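Skalau Newspaper Index – read me first

Hi! This is my index to the Skalau Weekly, the little paper that came out of the Olszewski print shop. I typed it up from microfilm, mostly at night, and I'm still fixing it as I go.

What you get is one CSV with 3190 rows, one row per article. The columns are issue, page, headline and people. Names are spelled the way the paper spelled them, so try a few versions (Zabala shows up as Zavala a lot). Scans are 600 dpi and sit in their own folder, sorted by reel.

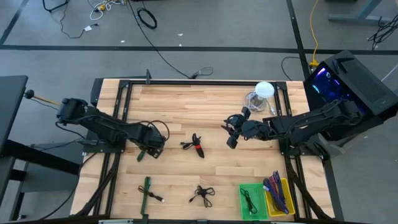
Can I cite an article if I only have the index row?

Please open the scan first and cite the newspaper itself, with issue and page. Headlines in my file are sometimes shortened, and I got a few page numbers wrong on reel 4 before Yolanda Zabala caught them.

Known problems: row 666 is a duplicate – I left it in so the numbering wouldn't shift. The March issues are very faint, and I marked my guesses with a question mark.

Thanks to Valeriano Esteban for lending me the reels! Send corrections any time, just include the row number.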